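Kirlow Residents' Association
Minutes of the general meeting, November 2021
Held in the ground floor common room, Kirlow House

Present: Benedicta Annan (chair), Wumpini Ankrah, Efua Zakaria, Lanying Dai (minutes), and residents as signed in.
Apologies: Aba Arthur, who sent written comments on item 4.

1. Minutes of the last meeting

Read and accepted with one correction. Under "Parking," the space next to the side gate is for deliveries only and not for visitors. Wumpini asked that the sign be changed to match. Benedicta has the old sign and will get it repainted.

2. Laundry room

The second dryer is out of service again. Tsikata came to look at it and said the belt is worn and the drum bearing will need replacing before long. They can do both jobs in one visit. The meeting agreed to have both done.

There was a long discussion about hours. At present the room is open until 10 at night. Residents in the two apartments next to it would like it closed earlier. Residents who work late shifts would like it open later. Efua suggested that washers could run until 10 and dryers stop before that, but several people pointed out that this leaves wet clothes overnight. No change was agreed. To come back at the next meeting.

Clothes left in the machines were raised again. It was agreed that anyone may move a finished load to the folding table, but loads should be kept together and not put on the floor. Items left longer than a week will go in the lost property cupboard.
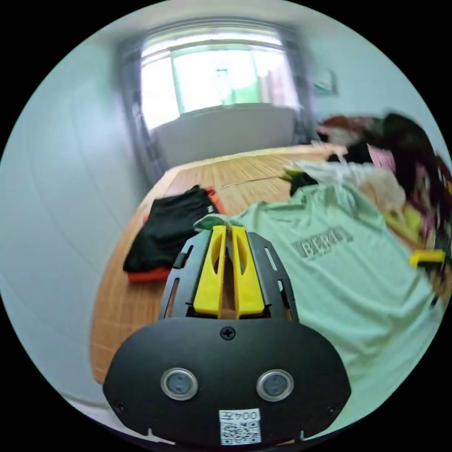

A resident asked whether drying racks could be put on the back walkway. Benedicta said the walkway has to stay clear for the fire exit. Racks may be used on private balconies if they do not hang over the rail.

3. Water pressure

Pressure on the upper floors has been poor in the mornings. Lanying reported that Usadow tested the pump and found nothing wrong with it, but they think the inlet filter is partly blocked. They quoted $1,086 to drain the tank, clean it and fit a new filter. Wumpini asked if the price covers taking away the old filter. Lanying will check.

The water will need to be off for most of one day. Residents asked for proper notice this time, on paper under each door as well as on the board. Agreed.

Vote on the Usadow quote: 18 in favor, none against. Carried.

4. Front door and entry system

Aba's written comments were read out. She has noticed the front door not closing fully in windy weather and would like the closer adjusted before winter. She is also against changing the entry code every month, as her mother finds it hard to keep up with.

Efua said the closer can be adjusted with a screwdriver and she will do it. If that does not help, a new one will have to be bought.

On the code, the meeting agreed to change it twice a year and whenever someone moves out. Residents should not give the code to delivery drivers. The buzzer works and should be used.

Clakex sent a brochure for a phone entry system. It was passed around. Most people felt the monthly charge was too high for a building this size. Not taken further.

5. Storage room

The shelves on the left side are full and some boxes have no name on them. Every box needs an apartment number by the end of November. Boxes without a number will be opened by two residents together to see who they belong to.

Bicycles are to be kept on the hooks. Two have been leaning against the meter cabinet and the meter reader could not open it last time. Wumpini will speak to the owners. 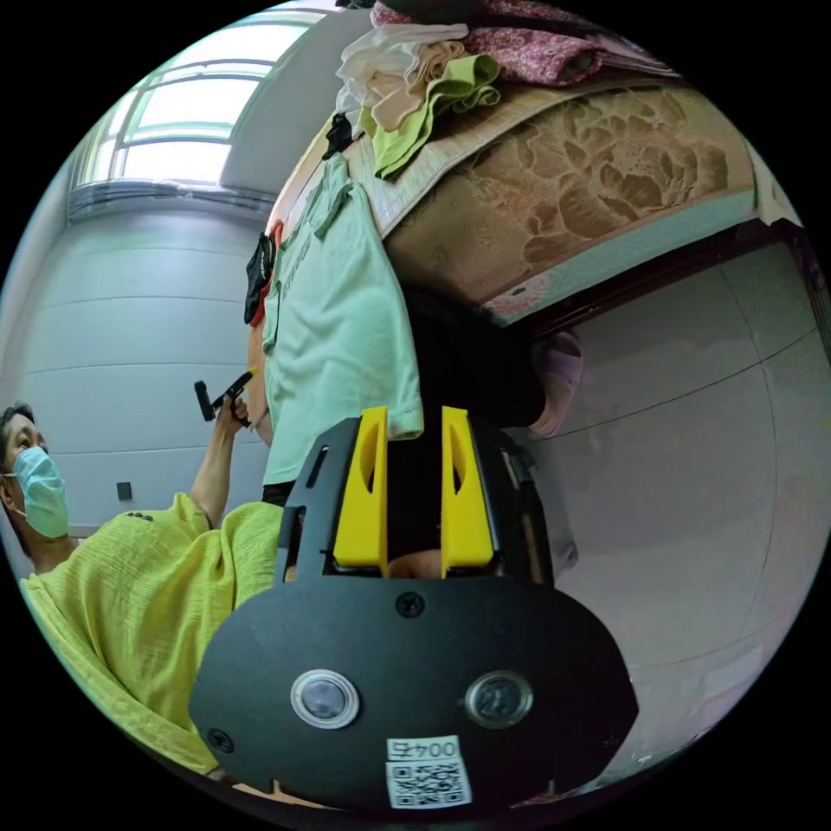 Lanying asked if the old carpet rolls could be thrown out. They were kept for patching the stairs, which have since been tiled. Agreed, unless anyone claims them. The bulky trash pickup has to be booked ahead and Lanying will do this.

6. Garden

The hedge on the street side was cut in the fall. The contractor left the clippings behind the trash area and has been asked to come back for them. Efua would like to plant bulbs along the front path and asked for $12 for soil. Approved. She has the bulbs already.

The outside tap should be shut off at the inside valve once the nights get cold. The valve is behind the panel under the stairs.

7. Other business

Music from the third floor late at night. Benedicta will have a word with the tenants before anything is put in writing.

The light on the second landing flickers. Wumpini to change the bulb and check the fitting.

Mail for former residents should be marked "moved" and put back in the mailbox, not left on the radiator.

Date of next meeting to be posted on the board.

Minutes taken by Lanying Dai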